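Brokberg Prüfpaket Mobile Manipulation MP-4

Prüfumgebung für zweiarmige mobile Roboter im Innenbereich. Das Paket dient der Vorbereitung einer Risikobeurteilung nach ISO 12100 und ersetzt diese nicht. Alle Abläufe werden in der Simulation ausgeführt und protokolliert, bevor eine Freigabe für das reale System erfolgt.

Vor jeder Durchfahrt sind beide Arme in die hinterlegte Transportstellung zu bringen. Gegenstände auf dem Boden gelten als Hindernis, unabhängig von ihrer Größe. Ein Überfahren wird als Fehler gewertet.
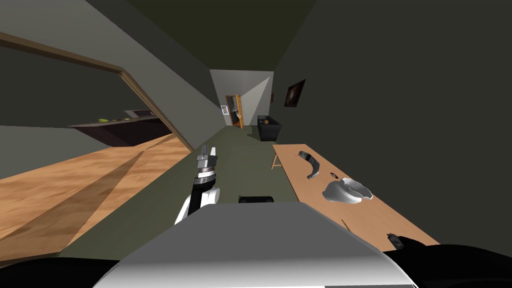

Greifbewegungen sind erst bei stillstehender Basis zulässig. Der Hüllkörper des jeweils anderen Arms wird in die Kollisionsprüfung einbezogen. Tischkanten und Türrahmen sind mit einem Sicherheitszuschlag von 30 mm zu modellieren.

Lieferumfang
Szenenbibliothek mit 57 Innenräumen
8 Prüfabläufe, einzeln parametrierbar
Protokollvorlage (deutsch, englisch)
Lizenz für 4 Arbeitsplätze

Schnittstelle: Motance ab Version 8
Nicht enthalten: Robotermodelle von Drittanbietern
Technische Auskunft: Despina Zacharopoulos, Produktbetreuung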